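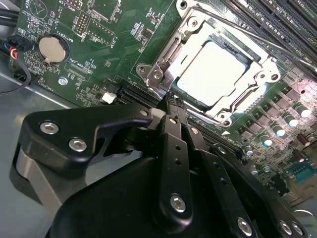
2025-02-23

Slept until almost nine and then sat at the kitchen table with the language course, because I have let it slide for most of the month and the next lesson with Khôi Lưu is coming up. I am still on the tones. Khôi says I hear them fine and then flatten them all when I speak. This morning's chapter was household things and machines, and I tried to do what he asked, which is to look at something and say all the words I have for it before opening the dictionary. I did it with a motherboard. I had green and I had silver, and I had the word for open, for the metal plate standing up over the processor. I did not have lever or socket. For memory I only knew the kind a person has. I wrote the missing ones on cards and put them in the tin with the rest.

Copied out the whole dialogue from page 565 by hand. The book is in one volume and the spine has cracked there, so it lies flat at that page and nowhere else. It is a conversation at a bus station between a man who has lost his ticket and a clerk who is not very sorry. I can read both parts now without stopping. Spelling the marks over the vowels is still slow and I had to redo two lines.

Called Khải Hầu before lunch to try some of it out. He let me go on for five minutes and then switched to English to ask when I was coming to Oteveck. I said June, if the leave is approved. He wants me to stay with his mother, who has no English at all, and he thinks a week of that would do more than another year of evening lessons. He is probably right, but it makes me nervous. I can ask for rice and say I am full. I can't tell a story or explain why I am late. He corrected the way I say his name again. I practiced it while I did the dishes.

Lunch was the soup from Friday with an egg in it.

Walked out to Drandthorpe in the afternoon as the rain had stopped. The path by the river is soft and I came back along the road. Went into Nghiêm for fish sauce and limes and ordered in Vietnamese at the counter, or started to. The woman answered quickly and I lost the second half of what she said. I asked her to say it again slowly and she did. She was asking if I wanted a bag. I did have the word for bag, I learned it in the fall, so that one is going back in the tin too. Limes were small.

Home by four. Paid the Besby bill and wrote to them about the meter reading, which they have put down wrong for the second time. Washed the gray sweater.

Listened to the recording for the next chapter while I cooked. It is about the weather and should be easier. There are two speakers, and the older one swallows the ends of his words, so I played his half over until the fish was done. Copied the new cards after supper. Lesson is at seven on Tuesday and I still have to write a paragraph about my street.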